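Zona Home Recording Group
Minutes of the meeting of 21 March 2026

Chair: Themba Gumede
Present: five members of the recording team, two from training (Cele), one guest from Betitz
Minutes taken by: recording team

1. Minutes of the last meeting

The minutes from January were accepted with one correction. Under point 4, the word "episodes" should be "clips". An episode can have several clips, and the two were mixed in the storage table also.

2. Status of the folding set

The set has now 2,518 episodes made with the hand-held gripper, of which 1,683 have passed the review. A further 186 were rejected, and the rest are waiting. Most of the rejected ones are knitwear. Themba Gumede asked to keep the rejected episodes in a separate folder and not to delete them, as Cele may want them for the failure study.

The group looked at knitwear on the patchwork quilt. The ribbed part of the sweater is thick, and the demonstrators tend to close the fingers on only one layer of it. It was agreed that the grasp should be made slowly, with both pads coming to the fabric at the same moment.
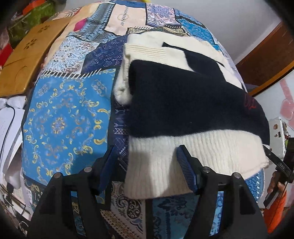
3. Background and bedding

Training reported that the model sometimes takes the printed bedding for the garment. The discussion was long. One opinion was to use plain sheets for all new recordings. The other opinion was that real homes have patterned bedding and the model must learn it anyway. The guest from Betitz supported the second opinion and said their customers will not change their bedding for a robot.

Decision: patterned bedding stays. For each garment there will be also a small number of recordings on a plain cover, so that training can compare the results.

4. Spread garments

The written instruction says "start from a folded or a spread garment", but it does not say how much spread. Some demonstrators make the garment fully flat, which takes time and gives starts that are all alike. Others leave it as it falls. The group prefers the second way. Soft folds and a bunched side are welcome, and the garment may lie over other blankets.
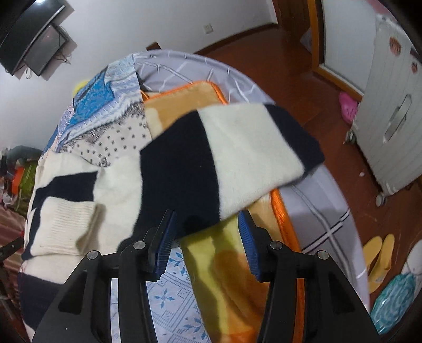

The instruction will be changed in this sense, with one limit: the demonstrator should see where to make the first grasp before the recording begins. If this is not clear, the garment is to be picked up and dropped again.

It was also asked if the two fingers should be fully open at the start. Yes – the calibration needs the open position for the first second of every episode.

5. Remote control sessions

The comparison with remote control was done on 27 episodes. The remote operator needs over twice the time for the same fold, and the movements have many small stops. Cele would like to continue, but only for tasks where the arm must reach high. For work on beds and tables we stay with showing the task by hand.

The software from Brillier still loses the sync between the operator's controls and the arm after a long session. A ticket is open.

6. Review criteria

The reviewers do not agree in the case when the sleeve is on top of the fold. Two reviewers accept it, one does not. After looking at a cream and black sweater with the cuff tucked across the front, the group decided to accept it when the outline of the garment is close to a rectangle.

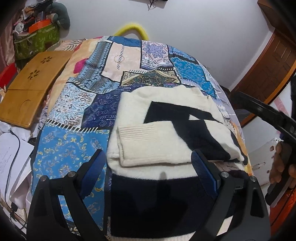

The cuff may be visible, but it should not hang outside of the fold. Rejected episodes with only this remark will be reviewed again. The label "sleeve on top" will be added, so that training can leave these episodes out if they wish.

7. Actions

Change the instruction for spread garments – recording team
Record the plain cover comparison – recording team
Second review of the sleeve episodes – reviewers
Ask Brillier for the state of the ticket – Themba Gumede
Send the list of high reach tasks – Cele

8. Other matters

The spare finger pads are in the second drawer, not in the box with the cables. Please write on the sheet when a pair is taken.

The date of the next meeting will be sent by mail.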